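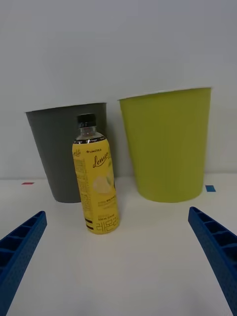 How a Robot Arm Sorts Bottles: A Look at the Brudex Sorting Kit

By Delwyn Mudgway
Wednesday, July 3, 2019

The Brudex sorting kit is a small robot arm sold to schools and science clubs. It does one kind of job. It picks up an object from a table and puts it into a bin. This page explains how the kit does that job and how well it did in our review.

What is in the kit

The kit has an arm, a gripper, a small camera and a program called Pevura. The arm is bolted to a table. The gripper is the part that holds things. The camera is mounted near the gripper, so it moves when the arm moves. You supply the bins and the objects. The full kit costs $1,602, so it is normally bought by a school and not by one family.

The gripper

A gripper works something like your thumb and first finger. It has two fingers that move apart and then close. The ones used here are blue plastic. Their inner faces are not flat. They have rows of small box-shaped hollows with ribs between them.

Before a pick, the fingers are spread wide. The gap must be wider than the object. If it is too narrow, a finger can hit the bottle and knock it over.

How the robot finds the bottle

A camera picture is made of tiny dots of color called pixels. Pevura looks for groups of pixels that belong together. A bright yellow label in front of a dark gray bin is an easy case, as the two colors are very different. A gray bottle in front of the same bin would be harder.

The camera sits low, so one object can hide part of another. A bottle standing in front of a bin covers some of the bin's side. The program must work out that the bin continues behind the bottle.

Labels are harder than colors. On a lemon tea bottle the word "Lemon" can run around the curve and out of sight. Pevura does not read words. It uses color and shape only.

The steps of one pick

1. Open the fingers.
2. Find the object.
3. Move forward until the object is between the fingers.
4. Close the fingers until they press on both sides.
5. Lift.
6. Move over the chosen bin and open the fingers.

The bin has to be chosen by a person first. In Pevura you click on a bin and give it a rule, such as "yellow things go in the green bin." The robot has no opinion about which bin is correct.

Our results

We ran 12 picks with plastic bottles at the Prollville library. The arm missed 2 of them. Both times the fingers closed too high and slid off the cap. Setting the grip height lower in the menu fixed this.

A full bottle marked 500 mL weighs a little more than a pound. The arm lifted one, but it moved more slowly than with an empty one.

Words to know

Gripper: the part of a robot that holds things.
Pixel: one dot of color in a camera picture.
Rule: an instruction the program follows every time.

Next in this series: the Nepia line-following cart, in October.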